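Voltage Drop in Long Extension Cords
Helthorpe Hall, Group 10
Submitted 09/12/2020

Goal. Find out how much voltage you lose when you run a heater off a long cord. Helthorpe dorm rooms only have one outlet so everybody does this in January.

Setup. Two cords, the Geron (thin wire) and the Fontana (thicker). Both plugged into the same wall outlet, one at a time. Load was a Holletti space heater on low, rated 625 watts. Meter at the far end, read after 10 minutes.
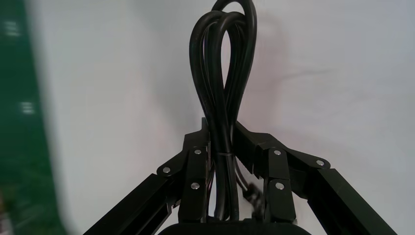

We took 19 readings per cord. Threw out one from the Geron, meter lead slipped off. Thin cord lost more every time, wich matches Ohm's law. Longer and thinner means more resistance, more resistance means more heat in the cord and less at the heater.

Second run with a smaller load, 336 watts. Drop was smaller on both cords. Also expected.

Problems. Wall voltage moved around during the day, probably the laundry room downstairs. Should of measured at the outlet before every reading, only did it at the start. Didn't get to the coiled vs uncoiled test, ran out of lab time.

Still to do: add graph, fix units in table 2, redo the error section.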